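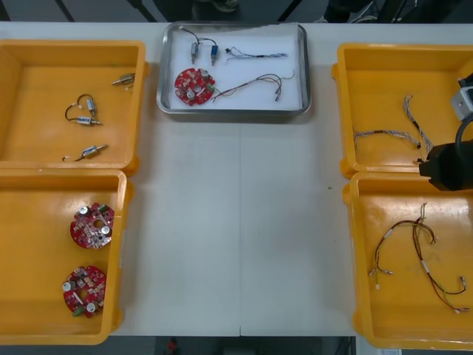

Chapter 2. Storage Classes and Slotting

Slotting is the assignment of items to storage locations. In a small parts store it decides how far a clerk walks, how often a wrong part is picked, and how much of the shelving goes unused. The first step is to sort stock into storage classes, and the sort is made by handling need before it is made by sales volume. Motors, wire harnesses and bare circuit boards may all belong to one finished assembly, and a lined metal tray can hold all three for a short time, but they seldom belong in the same long-term location. A board calls for protection from static and from pressure. A harness calls for a bend limit. A small motor calls for little more than a dry shelf and a legible label.

2.1 Fixed and floating locations

Under a fixed scheme each item has one permanent address. Clerks learn the addresses quickly, and a missing item shows as a gap. The cost is space, as every location must be sized for the highest stock level the item will reach. Under a floating scheme an item goes to any open location of the right class, and the record carries the address. Space use improves, but the store then depends fully on the record.

The Metham store, used as a running case in this book, held 41 item families under a fixed scheme when Khalil Qudah surveyed it in January. Average fill was low in the board class and high in the harness class. Two aisles had been set aside for items that no longer moved.

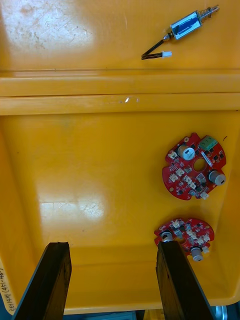

Should a store with few items use a floating scheme? As a rule it should stay with fixed locations, and change only when the space saved is worth more than the added record keeping.

Mixed schemes are common. Fast movers are fixed near the issue counter, and the remainder floats behind them. The boundary between the two zones is reviewed on a set schedule – quarterly in most of the cases that follow.

2.2 Kits

A kit is a group of items issued together under one number. Kitting moves the work of picking from the time of demand to an earlier and quieter time. It also ties up stock: an item placed in a kit is no longer free for any other order.

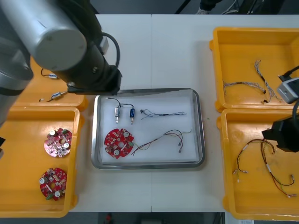 Figure 2.1. Small parts on a foam liner in a rimmed metal tray.

The kit list states each item, its quantity and its position in the container. Position matters when the kit is checked by eye. Drudent, the second case, recorded nearly 44 short kits in its first month of kitting, most of them traced to lists that gave quantity alone.

2.3 Flexible items

Stock records assume that an item keeps its shape. Cable, hose and harness do not, and their stored volume depends on how they were put away. A bin rated by the volume of a tightly tied coil will overflow when the same item is returned untied. 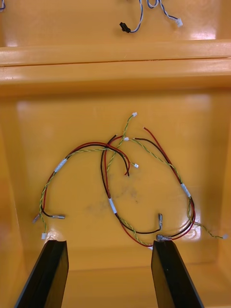
The usual remedy is to rate the bin by the untied volume and to accept a lower fill. A second remedy is to require a tie at receipt and again at each return. The Flistari case in Section 2.6 compares the two and finds that the second fails wherever returns are made without a clerk present. Ties also add a handling step – a small one, but it recurs with every movement – and the time must be charged to the class.

2.4 Terms used in this chapter

Address: the code that identifies one location.

Fill: occupied volume divided by rated volume, taken per location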